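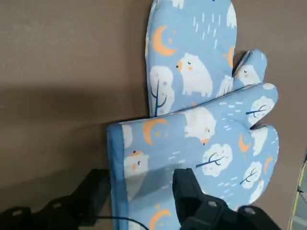
Re: [soft-grasp] Ojo numbers, layered fabric

All, quick one before I lose the bench for the day. Reran the Ojo edge picker with the wrist view switched on for the last bit of the approach. 648 attempts now, all soft stuff. 70 percent clean single-layer picks. Better than March, still not great.

Short version of what changed: the fixed view picks the item and the rough approach, then the wrist view takes over and picks the fold or edge to close on. Old version did everything from the fixed view. The printed mitts are the worst case by far. Two of them, same print, one across the other, and the binding strip on the cuff is the only line in there the edge detector can trust. Everything else is bears and moons. It loves the moons. Strong contrast, nice curved boundary, so it scores them as an edge and tries to close there.

From the fixed view it's worse, the pair just reads as one long item with two lobes. 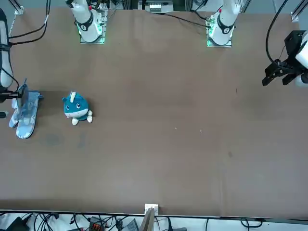 On Saturday Fatima Rampersad wrote:
> Glenys, before you put any of this in the Indgate report, can you
> split the failures? One number for "didn't get it" hides too much.
> I'd want (a) closed on nothing, (b) got two layers, (c) got it and
> dropped it. My bet is most of yours are (b) and the Brutex planner
> isn't to blame at all, it goes where it's told.
>
> Also are you still scoring the plush? It's rigid enough that it
> pulls the average up. The Bosatetti folks will ask.

Fair on all of it. Split is done, (b) wins easily. (a) is nearly all print edges, see moons above. (c) hardly happens, and when it does it's slippery fabric.

Plush: not scored any more. It stays on the table as a distractor and that's its whole job. I did keep the old runs with it in, seperate folder, don't mix them in please.

Planner: agree, leaving Brutex alone. Only thing I touched was approach height over the item, and that was becuase the head view loses the contact point behind the gripper when it comes in low.
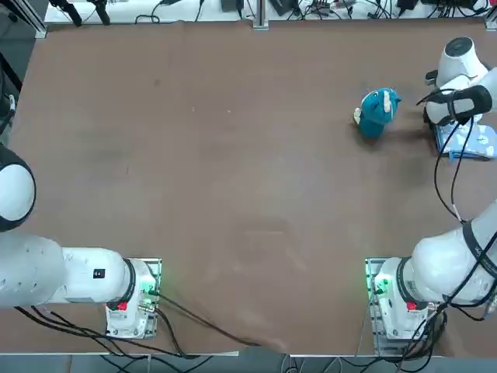 Head view, right gripper over the blue patterned cloth

So head view is out of the vote for the last stage. Tried it weighted at half, tried it at full, no gain either way. Still logged though, if anyone wants it.

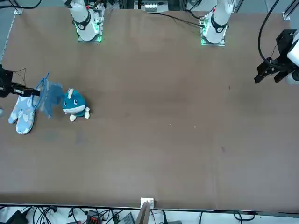

Depth is the next thing and I don't have a good answer. Anything open-weave gives returns from the table and from the fabric mixed together, so the height estimate lands somewhere in between and the fingers close early or late. The blue mesh is the obvious offender, you can see the brown right through it. Pinching at the edge is what I want, as the right gripper has it there, but the drawstring loop runs along the same side and the scorer can't tell cord from hem. Thinking of masking out thin loops before scoring. Has anyone done this already? Would rather steal than write it.

Two things I need back from the list:

1. Does your layer count use finger gap or motor current? Mine is gap only and I think it misses thin double layers.
2. Anyone got plain mitts, no print? Want to run the same poses and see how much is really the pattern.

Logs go up tonight, same place. Folder names are a mess, will fix.

Glenys Parri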